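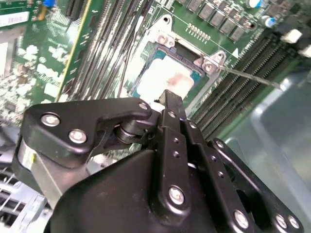 Figure 3. Processor in its socket, with thermal paste on top.

3.2 Condition of used thermal paste

Repair guides commonly state that old paste must be removed each time a cooler is lifted. We found little evidence behind the rule. The survey by Siqueira covers 697 desktop machines but records paste only as "good" or "poor" – two words that no two technicians apply alike. In Figure 3 a white patch covers the top of the processor, with a faint pinkish smudge. Color of this kind is often read as contamination. A photograph cannot settle that, and we did not score it. 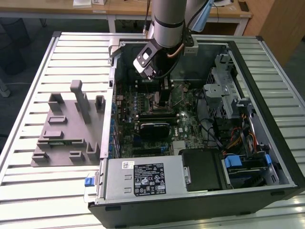 Figure 4. Desktop tower on its side with the side panel off.

Access is a second weak point. Published cleaning times are mostly taken on bare boards, while a technician often works inside a case, between the memory modules and the drive cage. Conceição's Trudine trial reports 16 cleanings and does not say which were done in a case. 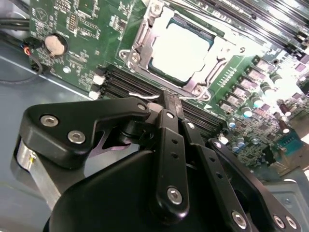
We are equally doubtful of the claim that a bright heat spreader is a clean one. Thin residue may not show under bench lighting, and the Zolter checklist – still widely copied – asks only for a visual check. Until residue is measured, we treat "clean" as an opinion of the person holding the cloth.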